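Garra fecha antes de chegar à peça e o controlador diz que está tudo bem

Comunidade Skunari > Manipuladores > Falhas e segurança

ferrugem_fina
Publicado em 5/22/24

Tenho uma célula pequena com garra Certon de dois dedos e câmera no punho. De uns tempos para cá, em quase 400 ciclos por turno, a garra resolve fechar no meio da descida, morde o ar com toda a convicção e segue para o ponto de entrega. O log registra "pega concluída". Admiro a autoestima.

Já troquei o cabo do punho e refiz o zero dos dedos. Na abertura total, parada sobre a mesa, ela se comporta como um anjo:

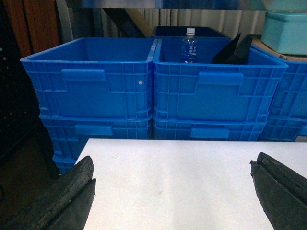

Vista da câmera do punho, dedos abertos sobre a mesa branca, caixas azuis atrás.

O defeito só aparece com o braço em movimento, e mais com a velocidade alta. Ontem fechou a 4 cm do meu polegar enquanto eu ajustava uma peça, o que me deu um interesse novo pelo assunto. Alguém já viu isso?

paralelepipedo
Antes de qualquer coisa: o que o seu polegar fazia ali com a célula habilitada? Ajuste de peça é com a garra sem energia e a parada acionada. Parada por software não conta, ainda mais num controlador que comemora pega de ar.

Quanto ao defeito, tive igual numa célula Paquette. Era o filtro da entrada de corrente. Na aceleração a corrente do motor dos dedos dá um pico, o controlador entende "contato" e manda fechar. Confira duas coisas:

O tempo de filtro. O meu estava em 2 ms, que é o mesmo que nada. Subi aos poucos até parar o disparo falso.

A confirmação da pega. Se ela olha só a corrente, qualquer susto vira peça. Exija também a posição dos dedos: fechou até o fim, não pegou nada, entra em falha e para.

Depois rode 1000 ciclos em vazio, na velocidade de trabalho, com a porta fechada e você do lado de fora.

toco_de_vela
Aqui resolveu desligar e ligar de novo. Voltou em agosto, mas aí eu já tinha mudado de setor.

ferrugem_fina
Era o filtro, pelo menos em parte. Aumentei o tempo e coloquei a posição na confirmação — agora ela ainda erra de vez em quando, mas confessa. Vou abrir chamado na Clelside para ver o aterramento do punho. O polegar foi transferido para fora da célula.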